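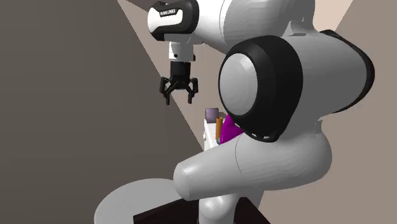
Figure 3. Simulated arm with its gripper open and empty; the objects are partly hidden behind the joints.

3.2 Rehearsing in simulation

I built the virtual version before I'd so much as drilled a hole in the workshop bench at Anddale, and I'm very glad I did! Figure 3 shows the view I ended up staring at most evenings in November (tea in hand, usually). The lavender cube is easy enough to find, but look at the magenta object: the big round joint covers most of it, and only a corner pokes out. My first planner, which I'd called Loria, hated that. It kept going for the cube whatever I asked for.

Emiko Nishimura suggested trying more camera positions, so I set up 8 of them and ran 1292 trials, leaving the computer going overnight. Of those, 615 ended in a clean pick. Not brilliant, I know, but the failures bunched up nicely in views like this one, where the arm gets in its own way. Turning the base by 90 degrees before each reach helped a good deal, and I kept that change for the real build (see Section 4, where the wiring gets its own grumble).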